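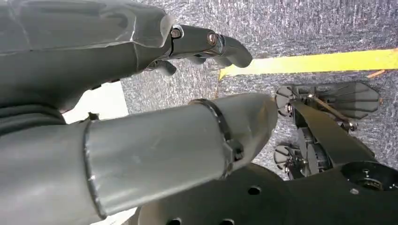 Notes on the Sillmont Public Library's Revised Loan Policy

14 October 2019

The Sillmont Public Library has published its revised loan policy, which takes effect in January. As a cardholder of long standing, and as the author of these occasional notes on town services, I have read the document in full and wish to record several observations.

The principal change concerns overdue fines. Under the present rules, a book returned late is charged by the day. The revised policy removes the daily charge for all printed material. A borrower will instead receive a notice, and the item will be treated as lost after 52 days. Payment of the replacement cost will be required at that point – but it will be refunded in full if the book is later returned in good condition.

The second change concerns the Linow branch, which will be open 58 hours a week during the winter. The reading room there has long closed before most residents finish work, and the extension is welcome. The Vainio Street branch will keep its current hours. I regret this, as its parking is considerably better.

The policy also addresses the local history collection. Of its 3,528 items, roughly 400 will become available for home loan for the first time. These are mainly duplicate copies of town reports and church histories. Maps and bound newspapers must still be consulted on site.

One matter remains unclear. The library is moving its catalog to the Skoltance system, and the policy does not state whether existing holds will be carried over. I have submitted a written inquiry on this point. Readers with holds in place may wish to print their lists before the end of the year.

Copies of the policy are available at both branch desks.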